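Preço da batata sobe de novo na feira de Dritine

18 de agosto de 2018

Saca mais cara outra vez em Dritine. Fechou em 70 reais na manhã de hoje, terceira alta desde abril. Motivo: pouca chuva nas lavouras de Grornik – e frete caro, segundo a cooperativa Zulenow.

Foram 272 sacas descarregadas no galpão, contra 321 na semana passada. Acabou tudo antes do meio-dia. Quem chegou depois levou mandioca ou voltou sem nada.

A cooperativa espera mais carga nos próximos dias, sem previsão de baixa no preço. No mercado Miyazaki a venda está limitada a 3 quilos por cliente, e o limite contínua até o fim do mês. Batata doce e inhame seguem com preço estavel – por enquanto.

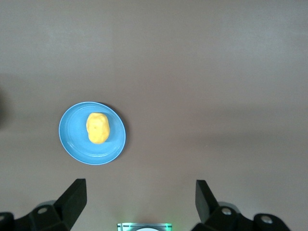

Batata de brinquedo em um pratinho azul.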